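To: Listden small-renewables list
Subject: Re: Battery bank losing charge overnight at the Murkura cabin

On the Listden list, a member wrote:

> We put in a 24 volt system at our cabin near Murkura last July. Four panels
> on a ground rack, a Cetitz charge controller, and a bank of flooded
> batteries. The controller shows float every afternoon, but by 6 a.m. the
> voltage is lower than I think it should be. The only things left on at
> night are the fridge and a couple of lights. Are the batteries bad
> already, or am I reading the numbers wrong?

I had the same trouble with my own bank on the Espinoza road, so I'll tell you how I went at it.

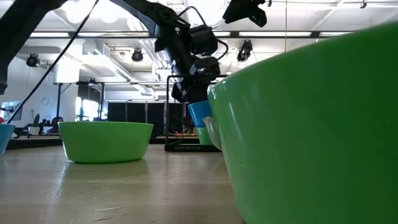
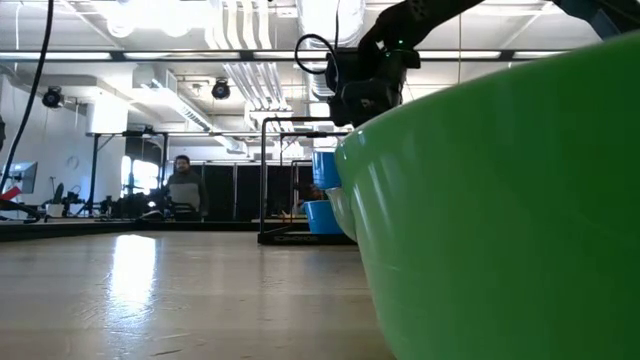

Before you blame the batteries, find out what is leaving them at night. Put a clamp meter that reads DC on the main negative cable after dark, with everything switched the way you leave it when you go to bed. Mine read far more than the fridge could explain. The rest was the inverter idling, which drew 60 watts whether anything was plugged in or not. Over 15 hours of winter dark that comes to 900 watt-hours gone. A bank is like a bowl in one way. If it is wide and shallow, like the lime green one on the table in the first picture, a small amount taken out doesn't drop the level much, and a small bank is the opposite. So the same idle load that a big bank would hardly notice can pull yours down by morning.

Write down the load readings for three or four nights. I kept a notebook by the controller and found the total for one night was 752 watt-hours with the inverter in search mode and the fridge running, and well over that with search mode off. Search mode doesn't work with every fridge, so check that yours still starts.

Next, the float reading. Float only tells you what stage the controller thinks it is in. If absorb time is set too short, it will go to float with the batteries still a good way from full. Flooded cells need a hydrometer. Check every cell, after a full day of charging, and correct for temperature. If one cell is well below the others, you may have a bad cell. If they are all low by the same amount, you are undercharging, and a longer absorb time and an equalize charge will probably bring them up. Use the battery maker's numbers for both. Wear goggles, and top up with distilled water only – after charging, unless the plates are showing.

Also look at where you take the voltage. A reading with the fridge compressor running will be lower than a resting one. I shut off all loads and wait a couple of hours before I trust the number.

Last thing is the cable from the rack. If it is a long run, measure the voltage at both ends in full sun. Mine is 223 feet one way and the wire the last owner put in was too small for it. I changed it out and now get to absorb well before noon on a clear day.

If you post the amp-hour size of your bank, the absorb setting, and one set of hydrometer readings, somebody on the list can tell you more. Please say what the temperature was when you took them.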